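What Is a Blister?

A page for young readers, from the Sasuvum Children's Health Pages
11/30/20

Maybe you got new shoes, and you walked in them the whole day. In the evening you took off your sock and saw a small, round bump on your heel. It was soft, and it looked like a tiny cushion with water inside. This bump is called a blister. Almost every child gets one at some time, and most blisters are not dangerous.

On this page we will learn how a blister is made, what the water inside is, and how you can take care of it.

First, let us look at the skin

Your skin looks like one piece, but it has layers, like a cake. The layer on the outside is called the epidermis (you say it like this: ep-ih-DUR-mis). It protects you from dirt, germs and water. Under it is the dermis. The dermis has small blood vessels and nerves. Nerves are like thin wires that send messages to your brain, for example "this is hot" or "this hurts".

On the back of your hand the epidermis is thin. On the soles of your feet it is much thicker, so the feet can carry you all day long.

Try it yourself: put one finger on the back of your other hand and move it slowly from side to side. Do you see how the skin moves together with your finger? The bones under it stay in their place. Remember this, we will need it soon.
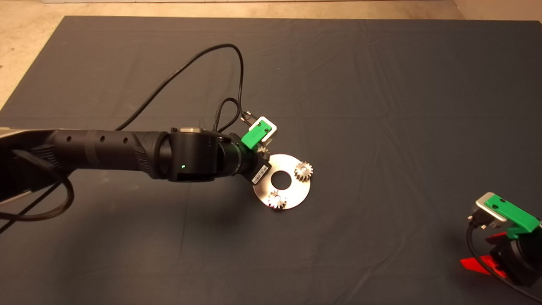 A forearm and a wrist joint, made by engineers.

What is rubbing?

When two things touch and move against each other, this is called friction. Friction is very useful. Without it you would slip on the floor at each step, and you could not hold a pencil.

But too much friction is hard for the skin. Think of a shoe that is a little too big. With each step your heel goes up and down inside the shoe. The sock holds the top of the skin, and the bone inside your foot moves in another direction. The skin between them is pulled one way and then the other way, again and again. If you take 3,000 steps in such a shoe, the skin is pulled 3,000 times!

After a while, small tears open inside the epidermis. You can't see them. Then the body sends clear liquid into the open space, and the top of the skin is lifted up. Now you have a blister.
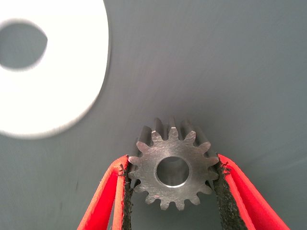

What is the water inside?

It is not really water. It is a liquid that comes from your blood, but without the red part. Doctors call it serum. It is usually clear or a little yellow.

The liquid has an important job. It makes a soft pillow over the sore place, and under this pillow new skin can grow. The old skin on top works like a roof and keeps germs outside.

Sometimes the liquid is dark red. This is a blood blister. It can come when the skin is pinched hard, for example in a door, and a small blood vessel breaks. It looks a bit scary, but it mostly heals in the same way.

Where do blisters come?

On the feet, the usual places are the heel, the toes and the ball of the foot. The hands get them too, from a rake, a tennis racket or the monkey bars. Wet skin gets blisters more easily than dry skin. This is why you can get them on a hot day, when your feet sweat in the socks.

Rubbing is not the only reason. Burns, too much sun, some plants and some illnesses can also make blisters. If you have blisters and you don't know why they came, show them to a grown-up.

How to take care of a blister

1. Tell a grown-up about it.
2. Wash your hands, and then wash the place softly with soap and water.
3. Dry it with a clean towel. Pat it, do not rub.
4. Put a bandage over it. The soft middle part should cover the whole blister.
5. Change the bandage every day, and also when it gets wet or dirty.
6. Wear other shoes until it feels better.

Please do not pop it! I know you want to, but when the roof is open, germs can go in. If it opens by itself, wash it, leave the loose skin where it is, and cover it with a clean bandage. 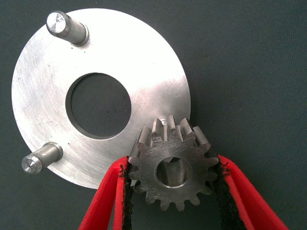

A small blister often feels better after a few days. The liquid goes slowly back into the body, and the old skin on top becomes dry and falls off. Under it there is new skin, maybe a little pink. It can be tender at the beginning, so be kind to it.

When do we need a doctor?

A grown-up should call the doctor or the nurse if:

the skin around the blister gets red, hot or swollen
yellow or green pus comes out
you see red lines on the skin near it
you have a fever
it hurts more each day
the blister came from a burn

Children who have diabetes should always show a blister to a grown-up the same day - also when it is very small.

How to stop a blister before it comes

Wear new shoes only for a short time on the first days, at home if you can. Choose socks that fit well and have no folds under the foot. Change them when they are wet. When you feel a warm, sore spot on your foot, stop and tell somebody. This is called a hot spot, and a blister can come there next. A bandage on the hot spot can help.

New words

Epidermis: the outside layer of the skin
Dermis: the layer under the epidermis
Friction: what happens when two things rub together
Serum: the clear liquid in a blister
Hot spot: a sore place where a blister may start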